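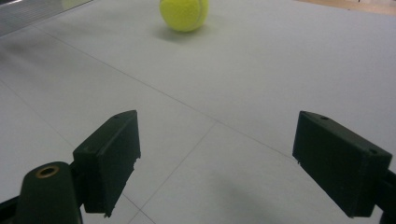
Sevon Canvass 6: review

October 17, 2022

Sevon Canvass is a phone app and web console for door-to-door campaign work. It holds a voter list, cuts it into walk lists, and records what people say at the door. I used version 6 for a town council race in Pukivell, a district with 3,000 registered voters, mostly in single-family houses with a few apartment blocks near the rail line. Before that the campaign used Hasley Lists, and where I compare the two I mean the last release of Hasley I ran, from January.

Setup

The console accepts the voter file as a plain CSV. Column matching is done by hand the first time and saved as a template. Two fields gave trouble. Apartment numbers with a leading zero lost the zero on import unless the column was set to text, and the registration date field took only one date format. Neither problem raised a warning. I found the first one when a walk list sent a canvasser to unit 4 in a building that numbers its units 04A, 04B and so on.

Once the file was in, the turf cutter split the district into 23 walk lists. You draw boundaries on a map or let the app do it by target door count. The automatic cut respects major roads and ignores rail lines, so two lists had to be redrawn. Hasley makes you draw every boundary yourself.

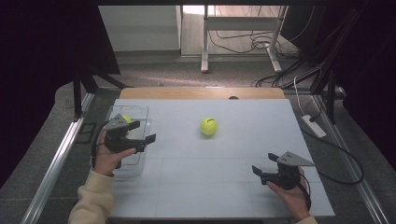

At the door

The door screen shows name, age, party registration and past contact on one page, with five support codes along the bottom. The codes can be renamed but you can't add a sixth. Notes are free text, up to a limit that isn't stated anywhere in the app. Long notes are trimmed on save without a message, so keep them short.

Offline mode works. In the apartment blocks there is no signal in the stairwells, and the app stored every contact and sent them once the phone was back outside. If two canvassers record the same voter while offline, the later sync wins and the earlier record is dropped. Hasley keeps both and flags the conflict. For a campaign that walks in pairs, I would weigh this more heavily than any other fault on the list.

We logged 901 contacts with the app. Battery use was moderate with the map closed and heavy with it open. Turning off live location in the settings fixes most of this, at the cost of the automatic "next door" prompt.

Reports

Daily totals by turf, canvasser and support code are one tap away and load fast. Anything beyond that goes through the export screen. Exports are clean CSV files with stable column names — a small thing, but it meant our mail list could be rebuilt with the same spreadsheet each time. There is no cross-tab of support by precinct inside the app. Fabbri, which handled our mail printing, took the export as it came. 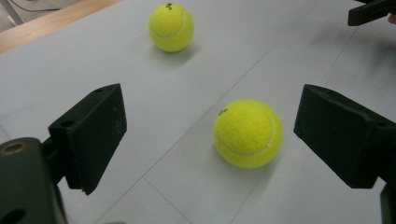

Two tennis balls on a white work surface.

Access and privacy

There are three permission levels: admin, captain and walker. Walkers see only the list assigned to them, and the list closes at a time you set. Captains can see all turfs, including ones they don't run, and this can't be narrowed. Deleted users keep their login until the phone next syncs. If somebody leaves the campaign on bad terms, unassign their lists first and then remove the account.

Price and support

Billing is monthly, by size of voter file, with no charge per user. Support is by email only. I wrote twice. The reply on the date format came the same day, and the one on trimmed notes took a week and confirmed the limit without giving it.

Verdict

Good for a single-district race with one person in charge of the data. Import and turf cutting are faster than in Hasley, and the offline mode holds up. Campaigns with several captains, or with pairs covering the same doors, should run a test weekend before they move their file over. I am keeping it through the end of the race and exporting a full backup every night.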